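Grolside Raceway

Grolside Raceway is a short oval motor racing circuit on the northern edge of the town of Nellutley. It is used for stock car, hot rod and midget racing between spring and autumn, and is the home of the Zakau Trophy, a long-distance event for midget cars held each June. The circuit is operated by the Nellutley Motor Racing Club under a lease from the owners of the adjoining farmland.

History

Racing at Grolside began on grass. The first meetings were run on a sloping pasture marked out with straw bales and rope, and drivers paid their entry fees at the gate. A cinder track followed when the club obtained its first long lease, and the present shale surface was laid after complaints from neighbouring households about dust.

The circuit closed for two seasons when the main grandstand was condemned. It reopened with a smaller stand on the home straight and open terracing on the first and second bends. Part of the old stand's brick footing can still be seen behind the pit gate.

Rizal Govindasamy, a former hot rod driver, became clerk of the course soon after the reopening. He introduced a fixed running order for meetings and moved the scrutineering bay from the car park to the infield, where it remains.

Circuit

The track is a near-symmetrical oval run anticlockwise. The second bend is slightly tighter than the first, and drivers in the heavier classes usually brake for it even on a dry surface. A post-and-cable fence surrounds the racing line, with a solid wall along the home straight. The pits are outside the back straight and are reached by a single gate, which is closed while cars are racing.

The shale is watered before each meeting and again during the interval. In dry weather the preferred line moves outwards as the evening goes on, and late races are often won from the outside lane.

Zakau Trophy

The Zakau Trophy is contested over 50 laps by a field of 19 cars. Starting positions are decided by heats, with the final places filled from a last-chance race. The leading seven cars after the heats are placed in reverse order at the start of the final, a rule that has been criticised by some entrants but kept by the club.

Noemi Brannigan has won the event seven times, more than any other driver. Most of her victories came in cars built by Escobedo, a small chassis workshop in Nellutley – the firm later gave its name to the prize for the fastest lap.

Other events

A stock car championship is held over several meetings, with points awarded in heats and finals alike. Hot rods share the programme with a junior class. Motorcycle sidecars appeared at Grolside for a short period but were withdrawn when the fence was rebuilt closer to the track.

The club also holds practice evenings for licensed drivers. These are closed to the public, and cars must pass the same inspection as on race days.
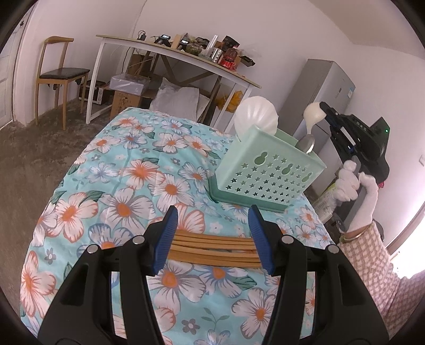 Visitors to race meetings enter from the Nellutley road, where the ticket office opens before the first practice session. Parking is on grass beside the first bend, and the terracing there is unreserved.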